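**Trurkedmont council recall — certification of signatures**

**records_desk_2** — 11 Aug 2025
The clerk has certified the recall petition against the council president, finding 943 valid signatures and rejecting 79. Members are asked to keep replies to the procedure itself.

**druvham_ward**
The threshold was set in June, before the ward lines changed. I do not believe the certification can stand under the old count.

**Jastetti**
I must disagree. The charter fixes the threshold on the day a petition is issued, and a later change of boundaries has no bearing on it.

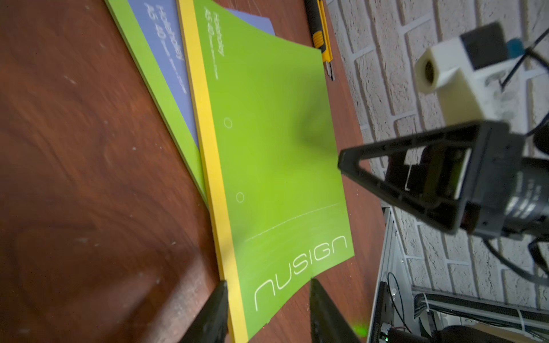 *Two nusign notebooks, green covers.*

**druvham_ward**
The charter says "issued or amended." This petition was amended — the second page was replaced. That question deserves a ruling before any election is called.

**records_desk_2**
The replaced page corrected a street name only. The clerk's notice treats it as a clerical matter.

**Jastetti**
Then the Bhattacharjee reading applies, and the council has two weeks to set a date.

**druvham_ward**
I remain unconvinced and will file a written objection with the clerk on behalf of Druvham residents.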